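8/19/22

Mockus record, side A, mix revision 5. Room: Torwood, small desk. Working from the stems Koen bounced at the end of tracking.

Starting state: track 1 ("Pilleck") reads too dense between 200 and 400 Hz. Bass DI and the low synth occupy the same octave through both verses. Kick has no room. Vocal sits fine in the intro and disappears at the first drum entry.

Changes made:

- Bass DI high-passed at 30 Hz, 12 dB/oct. Bass amp track left alone.
- Low synth cut 3 dB at 260, medium Q. Tried 5 dB first, which took the note out of it.
- Kick sample layer muted. The live kick mic holds up by itself once the synth is down.
- Vocal compressor attack moved from 5 ms to 14 ms. Consonants are back. Threshold unchanged.

Bounced as rev 5a. Compared against rev 4 at matched level. Verse is better. Chorus is about the same, possibly a little narrower. I think the width was coming from phase smear in the synth and I don't want it back. 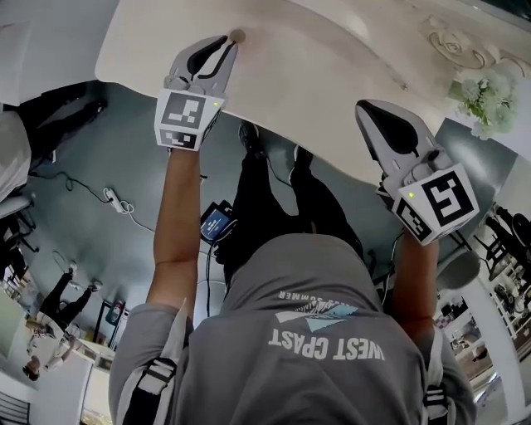
Track 2 ("Rellow"). Dagný wants the tape delay on the second voice printed, not left as a send, so that the vinyl and digital masters carry identical repeats. Printed three passes. The delay drifts between passes by enough to hear if they are stacked, so pick one and delete the others. Pass 2 is the keeper. Pass 1 has a dropout on the last repeat before the bridge. Pass 3 is clean but runs slow.

Hum on the delay return at 60 and 180. Lifted the shield at the patchbay end and it dropped below the tape noise. The cable is labeled with blue tape now. Don't put it back in general use until it has been reterminated.

Snare: replaced the plate with the short room. Decay 0.8 s, predelay 14 ms. The plate was masking the brushed part in the outro. Kept the plate on the outro handclaps only, automated in at the last chorus.

Open question on this one is the tempo edit. Koen cut two bars out of the middle eight during tracking and the crossfade on the overheads is audible on headphones, a short dip in the ride. Moved the edit point a sixteenth earlier and lengthened the fade. Still there, lower. If the uncut take is on the backup drive I would sooner redo the edit across all drum tracks than keep patching this one.

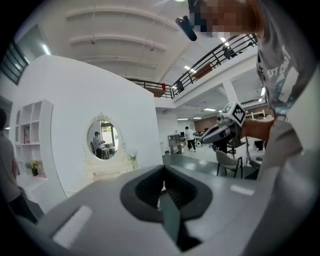

Track 3, no title yet. Did not get far. Session opened with a sample rate warning: the stems folder has one file at 48k in a 44.1k session (guitar double, right side). It had been playing back sharp and short, which explains the drift against the left guitar that we blamed on the performance. Converted, reimported, lined up to the count-in click. The two guitars now agree to the end of the song. The tuning correction on that track in rev 4 was compensating for the wrong thing, so it is bypassed.

Levels for the mastering reference:

| Track | Rev | Integrated | True peak |
|---|---|---|---|
| Pilleck | 5a | -13.8 LUFS | -1.4 dB |
| Rellow | 5b | -13.1 LUFS | -1.1 dB |
| Untitled | 4 | not remeasured | |

Rellow should come down by half a dB before the sequence is assembled. The gap between 1 and 2 is set at two seconds for now. Dagný prefers a hard cut from the feedback tail. Try both.

To do:

- Koen: find the uncut take of Rellow, drums at least.
- Koen: check the remaining stem folders for 48k files before anyone opens them.
- Dagný: title for track 3, and lyric sheet with the changed second verse.
- Me: rev 5 of track 3, vocal rides on Pilleck last chorus, reterminate the blue cable.

Session saved as MOCKUS_A_1442. Backup copied to both drives, opened and played from the second one. Desk left zeroed, channels 5 and 6 still patched to the delay.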